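Two arms, one bench and a simulator anybody can borrow

3 min read

CALTHOLM, 23 Nov 2022. Hi, I'm Lucía Montoya, and I'm writing this one myself, so please forgive me if it doesn't sound like a proper announcement! The Cano shared workshop is opening up its robot arm build to everyone in town, starting with the part that lives on a computer. You can come in, sit down and drive a simulated arm over a simulated bench as often as you like, and crash it as often as you like too.

A bit of background. Our build group started in my garage with a pile of printed parts and a gearbox that screamed. We moved into the Cano building when my neighbors had had enough, and we've been sharing the bench by the back door with the bike repair people ever since (hello, and sorry about the clamps). The real arm is still in pieces. Joint three has been redesigned twice and the new bearing housings came back in October a hair too tight, so Iñaki Bustamante has been sanding them by hand and muttering.

While we waited, Soledad Valcárcel got going on the virtual side. She wanted a place where we could practice reaching, grabbing and putting things down before we let 70 dollars' worth of motor swing at somebody's coffee. What she came up with is a bench with a grid of holes in the top and a lot of kitchen stuff on it. I love it. I have spent far too many evenings in there trying to get hold of the banana.

We've logged 896 practice runs so far. Plenty of them were mine and plenty of those were bad, but we keep the bad ones because Soledad uses them to work out where the arm gets stuck. The crates are the hard bit. Going in over a rim at an angle is a real pain, and I'd like to see somebody under twelve do it better than me, which I fully expect.

Sessions run 90 minutes and there's no charge. You don't need to know any programming. If you do, Alvar Westerberg would love a hand with the grip controller, and he'll talk to you about it for as long as you let him. Kids are welcome with a grown-up. We can take four people at a time, and walk-ins are fine if there's a free chair.

We're also raising 2000 dollars toward finishing the physical arm. It goes on motors, a decent power supply and a proper guard for the bench. Begoñe Villalobos is looking after the money jar and the sign-up sheet, both at the front desk, and the Dornum hardware store has kindly said we can leave a second jar by the register.

Bring questions, bring snacks, and if you have a spare monitor sitting in a closet we would happily take that off your hands as well.
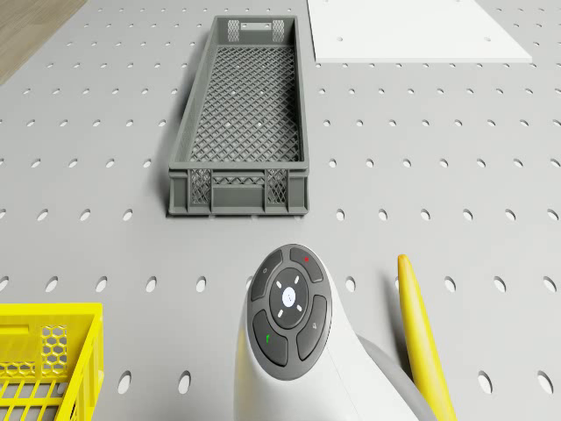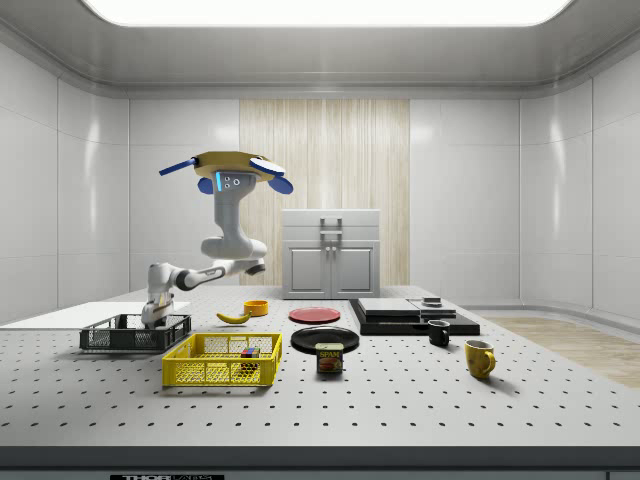
Views from the simulator: crates on the perforated bench top in both, with the arm raised over the tableware in the second.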